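I caught Kaede Ikeda in November, halfway through a hallway of rooms at the Niltthorpe guesthouse, and I had one question: does anybody really clean a wastebasket? She laughed so hard she had to put her spray bottle down.

"You empty it, sure, everybody empties it," she said. "But guests look at the bin! They drop a tissue in and there's a smudge on the rim, and now they're wondering about the bathroom." 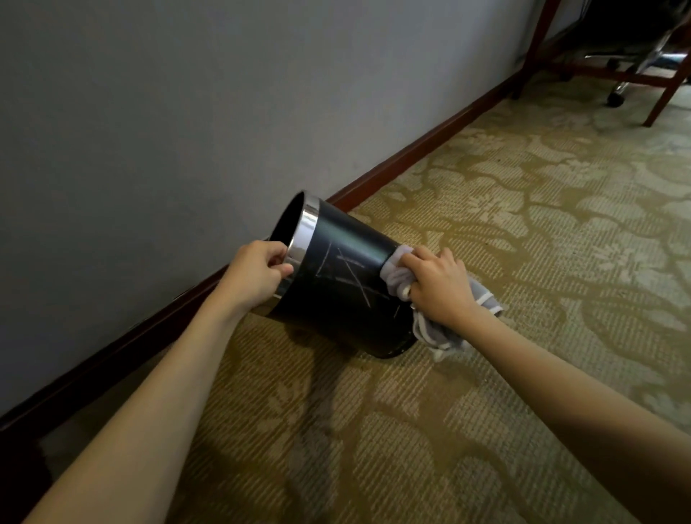

Her trick is to tip the bin over on the carpet, keep one hand on the rim and work the cloth around the bottom end. Black shows everything, she told me, and shiny metal is worse (I went home and checked mine, and oh boy). Scratches she leaves alone. "A scratch is just a scratch. I tried polish on one once and got a big cloudy patch for my trouble."

She has 15 rooms on a normal day and still gives every bin a wipe. I asked what she does at her own place. "Plastic bag on a doorknob," she said, and went back for her spray bottle.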